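How to Steam Soft White Buns on Your Stovetop

I love steamed buns more than almost any other bread, and I put off making them for years because I figured I needed special gear. You don't! A deep pot, a rack that fits inside it and a clean dish towel will get you there (and if you have a bamboo steamer, great, use that).

The dough first. Mix 3 cups of all-purpose flour with 2 teaspoons of instant yeast, 3 tablespoons of sugar and a pinch of salt. Pour in one cup of warm milk and a tablespoon of oil, then stir until it looks shaggy and a little hopeless. Knead it for 13 minutes by hand. Yes, it's a workout, but the dough gets so smooth and springy at the end that I always want to keep going.

Cover the bowl and leave it somewhere warm until the dough has doubled. My kitchen in Grilbridge is drafty in March, so mine goes in the oven with only the light on.

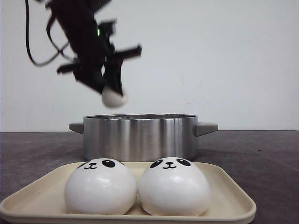

2 min read

Now for shaping, my favorite part. Punch the dough down and knead it again for a minute or so to push out the big bubbles, which is what gives you that smooth top. Cut it into 12 pieces, roll each one into a tight ball and set it on a little square of parchment. Let the balls rest, covered, for 33 minutes. They should feel light when you pick one up.

Pour 2 inches of water into the pot and bring it to a simmer. Wrap the lid in your dish towel and tie the corners up over the handle, well away from the burner, so drips can't land on the buns and leave those yellow dents. Put the buns on the rack with plenty of space between them, cover, and steam over medium heat for 12 minutes. No peeking!

Turn off the heat and leave the lid on for 5 more minutes, then open it slowly, tilting it away from your face. If you whip it off right away the tops can wrinkle.

Leftovers freeze beautifully. Steam them straight from the freezer for 8 minutes and they come back soft all the way through.

Next up: my friend Enora's black sesame filling, which I could eat with a spoon.

Posted by Oluwaseun Ojo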